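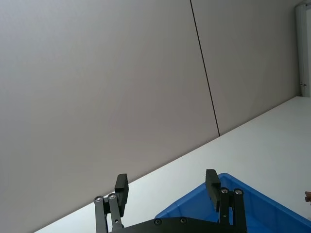

What happens to the people at a picking bench when an arm takes over part of the picking?

They spend less of the shift reaching and more of it deciding, and how they feel about that depends a lot on who gets to set the pace. That was my main takeaway from Plumstead, and the rest of this section is me trying to back it up.

Search this journal Search Advanced search

4.2 Life at the bench

I sat in at the Plumstead returns room over the winter, mostly in the early part of the shift when everybody is still talking. The company, Fonseca, sorts returned toys there and had put in the Climo system in December. I interviewed 16 people, and 12 of them let me come back for a second chat once they'd gotten used to the thing (the other four had moved to packing, and I didn't chase them).

Before Climo, a sorter leaned over a bin, grabbed a toy, turned it over, and dropped it in the right chute. Simple enough, but do it 1,000 times in a shift and your shoulder will let you know! Tincuța Onu told me she used to sleep on one side only. She doesn't miss the reaching at all. What she does miss is the handling, and I hadn't expected that. "I knew a bad seam with my thumb," she said. "Now I look at it and I guess."
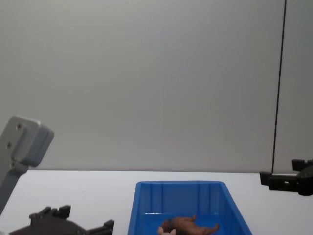

Page last updated: December, 4:20 pm

Figure 3. Bench with a blue bin and a brown toy lying in it, a gripper to either side.

Soft, lumpy toys like the one in Figure 3 came up in nearly every interview. The sorters have strong opinions about them. Custódio Barros calls them "potatoes" and says he can tell from across the room when one is going to need him. Under the new setup he gets called over for the hard picks, and he told me the waiting wears him out more than the picking ever did. He'd like a button that lets him step in before he's called. I think he's right, and I put it in my notes to Fonseca.

Hendrik Hoekstra, who runs the shift, sees it differently. His worry is the clock. Climo logs every stoppage longer than 20 seconds, and the log carries the name of whoever cleared it, so the fastest helpers end up with the longest lists. Two people I talked to read those lists as a black mark. Hendrik swears he doesn't use them that way, and I believe him, but it isn't written down anywhere and the sorters know that.

We use cookies to improve your reading experience. Accept Manage settings

I should say that my numbers are small and that I got along with these folks, so take the warm tone with a grain of salt. Yeshi Tefera coded half the transcripts without having met any of them and still landed on the same two themes, handling and pace. Normand Turcotte's objection, that a single site can't separate the machine from the manager, is fair, and I come back to it in Section 5.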